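Obituary Writer and Family Notices Assistant (part time)
Pascu Funeral Home and Family Notices, Tondia

We are looking for one person who will write obituaries and death notices together with the families we serve. The position is new. Until now the notices were written by our funeral directors between their other duties, and we think the families should have more time than this.

The work

You will meet the family, in our office or by telephone, usually on the day after the first arrangement meeting. You listen, you take notes, and you prepare a text which the family reads before it goes anywhere. Last year we published 144 notices, most of them in the local paper and on our own website. A short notice has 100 words or less. A full obituary can be much longer, and for these you will often need a second call, to ask about the spelling of names, the years of a marriage, the towns where somebody lived and worked.

You will also:
- send the approved text to the newspapers before their closing hour
- keep the notices on our website correct, including changes in the service times
- answer messages left by readers in the online guest book, and remove those which hurt
- help with the printed order of service when the office is busy

In January we always have more work than in the other months, and we ask you not to plan a long vacation then.

Who we hope to find

You write clear and correct English and you do not hurry people. Experience at a newspaper, in a parish office, a library or a hospice is welcome, but we will also read applications from persons who have never done this work for pay. A second language is a great help, because many of our older families came to Tondia from other countries. You must be able to type while someone is speaking to you, and to accept that a family may change every sentence you wrote.

A driver's license is needed for home visits. Our families live mostly in Tondia and Zeltar, and the visits to Zeltar are by our own car.

Hours and pay

The position is for 51 hours per month, spread over the weekday mornings, with one Saturday morning per month. Pay is by the hour and will be discussed at the first interview. We pay for the training days, and there is a trial period of three months.

How to apply

Please send a letter of one page, your resume, and one obituary of any length. It can be for a relative, for a neighbor, or for a person from history. Please do not send a text that was already published by another funeral home. Applications are accepted until 11 May 2022, by mail or at the front desk, 57 Sindier Street, Tondia. We answer every letter.

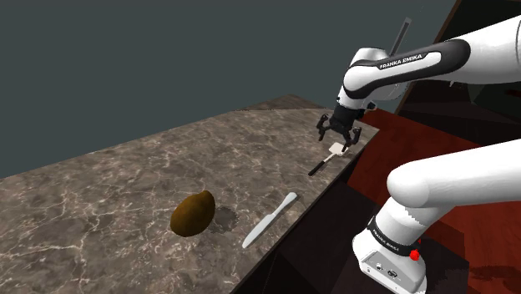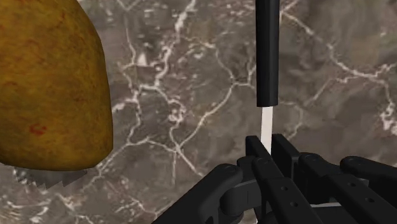 Fruit and a utensil on the marble-patterned countertop.

Last updated: 2 weeks before closing date
Contact: Pascu Funeral Home and Family Notices, 57 Sindier Street, Tondia | Copyright Pascu Funeral Home | Back to top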